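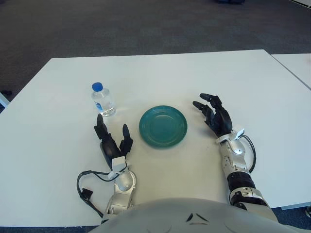

Soroner Handschuh-Set im Test: Wie gut lässt sich damit ein Roboter anlernen?

Seit November liegt das Teleop-Set von Soroner bei uns im Labor, und weil mich ständig Leute danach fragen, schreibe ich jetzt endlich mal auf, was ich davon halte. Vorweg: Ich mag es. Ich habe es aber auch schon mehr als einmal in die Ecke werfen wollen!

Im Karton sind zwei Handschuhe, zwei Tracker für die Unterarme, eine Basisstation und ein Haufen Kabel. 1183 Euro haben wir bezahlt, ohne Software-Abo. Man zieht die Dinger an, stellt sich hinter den Roboter und macht vor, was er tun soll. Flasche greifen, Teller rüberschieben, so Sachen. Die Software namens Lillik schreibt alles mit, Gelenkwinkel und Kamerabild zusammen, und nachher trainiert man damit sein Modell.

Die Kalibrierung dauert laut Anleitung 4 Minuten. Bei Liviu stimmt das auch, bei mir nie. Ich habe ziemlich kleine Hände, und der Daumen ist bei Größe M einfach zu lang, da rutscht der Sensor über das Gelenk und der Roboter macht mit dem Daumen, was er will. Größe S gibt es inzwischen, kostet aber extra (frech, finde ich).

Sitzt alles, macht es richtig Spaß. Die Verzögerung spüre ich nach ein paar Minuten kaum noch, und Greifen von der Seite klappt erstaunlich flüssig. Schwieriger sind flache Sachen. Ein Teller auf einer glatten Tischplatte ist gemein - man kommt mit den Fingern nicht drunter, und Kraftrückmeldung hat das Set keine. Ich drücke also immer zu fest. Rakiya hat sich angewöhnt, den Teller mit der einen Hand an der gegenüberliegenden Kante zu stoppen und mit der anderen anzuheben, das habe ich ihr schamlos abgeschaut. Bei PET-Flaschen hilft Hinschauen: Sobald sich das Plastik eindellt, Finger wieder ein Stück auf.

Noch ein Tipp, den ich gern früher gehabt hätte: langsam vormachen, aber ohne Pausen. Wenn ich mitten in der Bewegung überlege, überlegt der Roboter später an genau derselben Stelle mit. Wir haben inzwischen 2000 Durchgänge aufgenommen und einen guten Teil davon wieder gelöscht, fast immer wegen meiner Denkpausen.

Was mich nervt: Der Akku im rechten Handschuh hält deutlich kürzer als der im linken, und beim Wechseln muss man neu kalibrieren. Das Material wird auf Dauer warm, nach einer Stunde will ich da nur noch raus. Und Lillik speichert erst beim Beenden der Aufnahme. Einmal abgestürzt, alles weg.

Zum Vergleich hatten wir kurz die Controller-Lösung von Irkgate da. Die ist robuster und schneller angelegt, aber einzelne Finger steuert man damit eben nicht. Für einen simplen Zweibackengreifer würde ich trotzdem die nehmen.

Von mir gibt es 7 von 10 Punkten. Mit Größe S im Karton und einer Autosave-Funktion wären es 9. Falls jemand das Set mit anderen Händen als unseren betreibt, schreibt mir gern in die Kommentare, wie ihr den Daumen eingestellt habt!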